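Household and workshop chores by machine

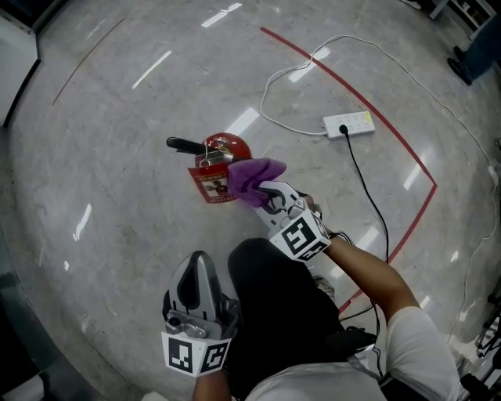
Wiping down a fire extinguisher with a cloth held in a hand-held gripper.

Chore automation is the general name for the effort to have machines take over the small, untidy jobs of homes and workshops: wiping, folding, sorting, fetching, putting away and clearing up. It is usually kept apart from industrial automation proper, where machines have been welding, painting and lifting for a very long time, and also from single-purpose appliances such as the dishwasher, which does one chore splendidly but must have its plates brought to it and taken away again by somebody with hands. Whether machines can do chores yet is a question that gets asked at a good many kitchen tables, and the fair answer is that they can do parts of some of them, on a good day, at a gentle pace.

Background

The washing machine and the vacuum cleaner took a great deal of the heaviest labour out of the home, and for many years it was supposed that the lighter work would follow along by itself. It did not follow very quickly. Lifting a heavy weight along a fixed path is fairly simple for a machine, while picking up a damp flannel from the side of a bath, which most children manage without a thought, asks for a whole string of small judgements about where the edge is, how hard to pinch and what to do when the thing slips. Workshop chores have much the same character. A bench is never left quite as it was the day before, and a machine which has learned the bench as it stood in January may be thoroughly puzzled by it in the summer.

Wiping

Wiping is a favourite test among people who work on the subject, partly for its usefulness and partly for its awkwardness. A cloth has no fixed shape. It bunches up when it is gripped, and the part doing the cleaning is often hidden beneath the part being held. The machine has to press firmly enough to shift the dust, yet gently enough not to send the object rolling off, and a cylinder lying on its side is a good deal less obliging in this respect than a tabletop. There are also the fittings to think of: a hose, a handle or a pin must be worked around with some care, and a printed label ought to be readable when the job is finished.

Flat surfaces are much the easier case. Table wiping in plain back-and-forth strokes is reasonably dependable where the table has been cleared first (and clearing the table is, as anyone who keeps house will point out, most of the work). Curved objects, corners and the backs of things remain difficult. So does knowing when to stop, for which people rely on a mixture of sight, touch and impatience that is hard to put into a program.

Learning from people

One approach is to have a person do the chore while holding grippers of the sort a machine might use. The person quickly finds out what two stiff fingers can and cannot manage, and gives up the clever little tricks of the palm and thumb that would be of no help to the machine in any case. Patterned markers may be fixed to the tools so that their position and tilt can be followed by a camera. The chore is then repeated many times over, with the objects moved about between one go and the next.

The Ellach household trials, led by Anouk Wouters, followed this method with 32 everyday tasks, each repeated 50 times. Wouters took the view that the repeats should be allowed to differ, fumbles included, and her notes give a whole chapter to cloths. Of the tasks in the set, 15 were judged fit to be tried by a machine without help, and wiping a rounded object was among the ones held back for further work.

In the workshop

Small workshops have been rather more patient customers than households. The Verbeke joinery at Wondby kept a sweeping and bench-clearing machine for five months and was pleased with the sweeping. The bench-clearing was given up, as the machine could not be brought to see the difference between an offcut and a part waiting to be glued, and the joiners were forever fishing good pieces out of the scrap bin. Ivwood, a maker of shelving, had better luck with a machine that wiped finished boards, all of them flat and all of one width.

Cables, hoses and cords are a common trouble in both settings. They lie across floors, they move when something else is pulled, and they look much alike to a camera when they cross. Glossy floors bring their own difficulty, as bright reflections can be taken for objects or for edges.

Present state

As of July 31, 2018, no machine known to the compilers of this article could be left alone with an ordinary room and an ordinary list of jobs. Floor cleaning is the most settled of the chores. Folding is possible but slow, and wiping is good on the flat and uncertain elsewhere. Putting things away, which depends on knowing where a particular family or workshop likes its things to live, is still done by people.

See also
Domestic appliances
Grippers and hand tools
Learning by demonstration
Workshop housekeeping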